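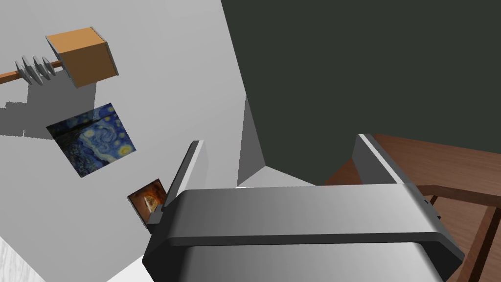

A pale grey wall, seen at a tilt in a computer-rendered room.

I have been sulking about paint for most of the winter, so you may as well hear about it. My complaint is with grey. Pale grey, specifically, the sort that has crept over every rented flat, dentist's waiting room and hotel corridor in the country, and which I am now expected to call "calm".

It started when I went looking for a new place in Ploltach. I viewed flats on and off from August, and I swear I could have been shown the same one each time. Grey walls, grey floor, grey kitchen, and an agent telling me it was "a blank canvas". Well, a blank canvas is white, for a start, and the whole point of one is that somebody is going to put something on it. Try asking to do that! I asked if I could paint the bedroom yellow and was told I'd lose £400 of my deposit. £400, for yellow!

My gran's house in Vekska had a green hall, a pink bathroom and a back room in a brown so deep you had to switch the lamp on at lunchtime. It was hideous. I loved it. You always knew which room you were in, even half asleep, and I can still walk round it in my head, more than I can say for the flat I left two years ago (grey, I think? There was a shelf).

People tell me grey goes with everything. I've come to think that's the trouble with it. A colour that goes with everything never has to be thought about, and so we've stopped thinking. You buy the cushion that matches the wall, then the throw that matches the cushion, and before long you're drinking your tea out of a mug the colour of a wet pavement. 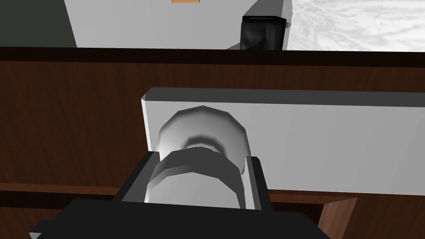 And yes, I know why landlords do it. One tin does the lot, scuffs can be touched up between tenants, and it photographs well enough on a phone. If I owned 40 flats I might well be tempted myself. But I notice that the people who sell us all this neutrality don't always live in it. The couple who let me my current place have a front door the colour of a ripe tomato, and I walk past it every morning feeling slightly cheated.

The paint shops aren't helping. I went into Voyle last week and picked up a colour card with row after row of greys on it, all with names like a weather forecast read by a poet. When I asked for a proper mustard, the lad on the till had to go and look in the back. He came up with one sample pot, dented, reduced to clear. I bought it, obviously.

I'm not asking for everybody to live inside a fruit salad. If you love your grey, and you chose it, and you sit in it of an evening feeling glad, then good for you and ignore me. Some greys are lovely. The sea off Romov in bad weather is grey and I could look at it all day, but then the sea moves about a bit, and my living room doesn't.

What I'd like is for tenants to be allowed one wall. Put it in the contract: any colour you fancy, painted back when you go, and no fuss over the deposit. I've written to my landlords suggesting just that. They haven't answered yet. The mustard is under the sink with a brush beside it, and I'm giving them until the end of the month.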